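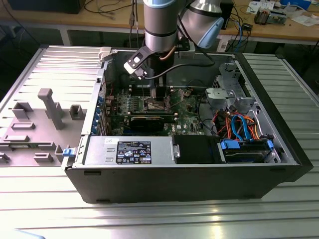

Nulness Computer Reuse Group
Minutes of the June meeting, held in the back workroom, 6:30 p.m.

Welcome and last month's minutes

The chair welcomed everybody and was especially glad to see so many new faces. The minutes of the May meeting were read and accepted, with one small fix: the donated monitors came from the Irnus library and not from the school next door to it, and we do apologize to the library, who have been very good to us.

Desktops for the Lūse reading rooms

Most of the evening went on this, and a happy conversation it was. The Lūse reading rooms have asked us for up to 80 desktops before the fall, and we would love to say yes to all of them. After a good deal of back and forth it was agreed to promise the first batch now and to write again once we know how the parts are holding out. The budget for the whole job stays at $600, with $200 of that set aside for memory and thermal paste.
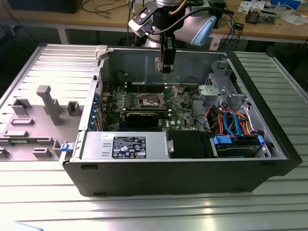
Cleaning and checking took up the next stretch of the meeting. A member who has done a great many of these towers offered to write up one page of notes for the newer hands, and this was accepted with real thanks. The notes will start with laying the tower on its side and getting the side panel out of the way, and will then go over the blue clips that hold the hard drive, as several people said they had been reaching for a screwdriver when they first met them. There was a plea for everyone to keep their cables together on the wooden workbench – the tangle there does get away from us – and it was agreed that a few hooks along the wall would be a kindness to all. Hooks to be bought from petty cash.

It was also asked whether graphics cards should stay in the machines that have them. Feeling was that they should, unless the fan is noisy, and that any we do take out go in the padded drawer with a label saying which model of tower they came from.

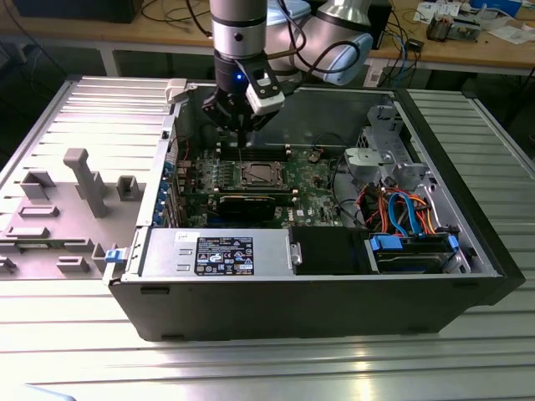

On memory, we had the usual friendly disagreement about whether to test every stick or only the ones that look tired. It was settled that every stick gets tested, and that a tower is not to be closed up until its sheet has been signed. Sheets will hang on the clipboard by the door.

Collection from Grurnska

The Grurnska office has another load waiting and would like it gone by the end of the month. Two members kindly offered their cars. We will meet at the loading door at 5 p.m., and please do bring old blankets if you have any to spare.

Any other business

Thanks were given for the lemon cake. The kettle is on its last legs and a replacement would be very welcome.

The meeting closed at 8:15 p.m. Next meeting in July, same room.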